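共同工房で組む、積み木を押すロボット

2023年9月

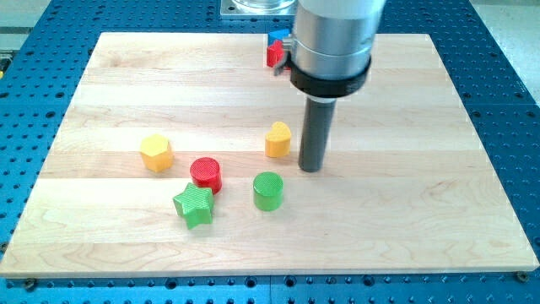
棒1本の手先

共同工房アティエ(Atier)の奥で、ロボットアームの自作が続いている。手先は指のない棒で、物をつかまず、板の上で押して動かす。今の相手は星形やハート形、六角形、円柱の積み木だ。赤、青、黄、緑の色分けは、そのまま画像認識の手がかりになる。

最初は二本指のグリッパーを付けていたが、7月に外した。指の開閉を調整するだけで週末が3回つぶれたためだ。棒に替えてからは配線が減り、制御のプログラムは657行に収まっている。

板を平らに保つ

作業面は淡い色の木の板で、穴の並んだ青い定盤に載せている。棒の先と板のすき間が場所によって変わると、積み木に乗り上げたり、板をこすったりする。高さは電源を入れるたびに3か所で測り直す。

動作の記録には工房の備品管理ソフト「レルタル(Leltar)」を流用した。日付と手順、失敗の種類を書き込むだけの簡単なものだ。多い失敗は円柱の空転で、棒が中心を少し外れると向きだけが変わって前へ進まない。星形は角に当たると大きく回る。

次の作業は、押す速さを形ごとに変えること。棒の先にかぶせるゴムも試す予定で、材料は注文してある。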